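4. Setting the weekly schedule on the Auer room thermostat

Before you start, make sure the thermostat shows the correct time. If the clock is blinking, go back to section 3. The schedule will not run until the clock is set.

4.1 Entering a schedule

1. Press and hold MENU until PROG shows on the display.
2. Use the arrow keys to pick a room. Rooms are listed in the order they were paired.
3. Press OK. The first time slot (WAKE) blinks.
4. Set the start time, press OK, then set the temperature and press OK again.
5. Repeat for LEAVE, RETURN and SLEEP.
6. Press MENU once to save. If you leave the keys alone for 2 minutes, the thermostat goes back to the home display and your changes are lost.

Note: The lowest SLEEP setting is 61 degrees. To go lower, use Away mode (section 6).

Note: Slots cannot overlap. If ERR 7 appears, two slots have the same start time. Change one of them and save again.

4.2 Bedrooms

Most people want a bedroom cooler at night and warm again before they get up. Set WAKE half an hour ahead of the alarm - older radiators may need longer. In a guest room that is seldom used, set all four slots to the same temperature and turn the schedule on only when someone is staying. 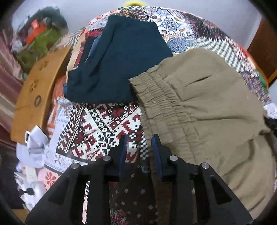
If the room is still cold at WAKE time, move the start earlier in steps of 10 minutes and give each change a couple of nights before making another. Raising the temperature will not make the room heat faster.

Caution: Do not hang clothing or curtains over the thermostat or the radiator valve. Trapped heat gives a false reading and the valve will close too soon.

4.3 Copying a schedule to another room

1. Open the room you want to copy and hold OK until COPY shows.
2. Pick the second room and press OK.
3. Check the WAKE time in the new room. Vesholm valves made before July keep their old WAKE time and must be set by hand.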